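February 2020

Pickle bench, Graltine kitchen, batch 13.

Started the cucumber crocks again after the January disaster, which I am now calling "the soft batch" because the other name isn't fit for a shared notebook. Same brine as before, 8 jars at the low salt, 9 at the high. Salt is the Stullitz coarse. Whoever put the fine stuff in the coarse tub, I forgive you, but the scale does not.

Carrots go in as sticks this time. Coins float, and then I spend a week poking them back under like a man drowning corks. Bitter melon is on the list too, against advice. Plan is to salt it, squeeze it, rinse it and see if anyone on the bench will still speak to me.

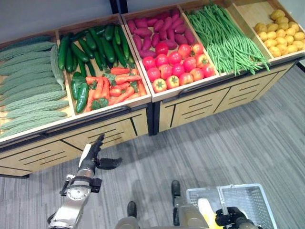
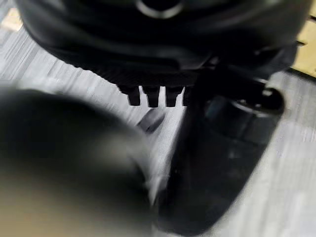

Produce stands, cucumbers behind the carrots in the first one.

Brine made up at around 200 g per bucket, then cooled on the back step. Wemero lids on the low-salt jars, old clamp lids on the rest. Yes, that's two variables. I noticed after the ninth jar and was not going to undo it.

To do:
Label the lids — on the jar as well, lids wander
Taste the Cortés vinegar before it goes near anything
Grape leaves, if the shop has them
Move the crocks off the radiator shelf, see January

Melon smells fine so far. Checking again tomorrow, with bread.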